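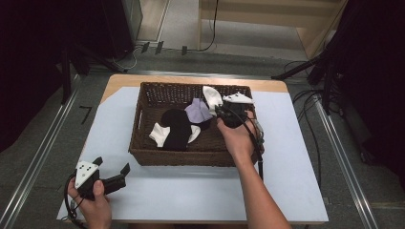 Sorting socks with the hand-held grippers, Fernbridge lab.

Dralska Open Day: Questions We Keep Getting

When is it?
Friday afternoon, in the Fernbridge building, room 13. The sign on the door says 358. Ignore the sign.

Will I see a robot fold laundry?
You will see a person pick socks out of a basket with a gripper in each hand. The robot gets its turn after the coffee break and is a good deal slower.

Can I try the grippers?
Yes. Slavica Milošević runs the table and will give you 3 minutes and very little sympathy. Squeeze gently. Everyone squeezes too hard the first time.

Why socks?
They're cheap, floppy and hard to pick up one at a time. Aigars Mockus wanted to start with fitted sheets and was outvoted.

Are the socks clean?
They were in October.

Can I bring my kids?
Please do. They're better at it than the engineers. Keep them off the cables and the floor rails.

Is there parking?
In theory. The Trirkach lot fills early, so take the bus to Nikolovski and walk back.

Can I bring my own socks?
People do ask. Pairs only, and no wool.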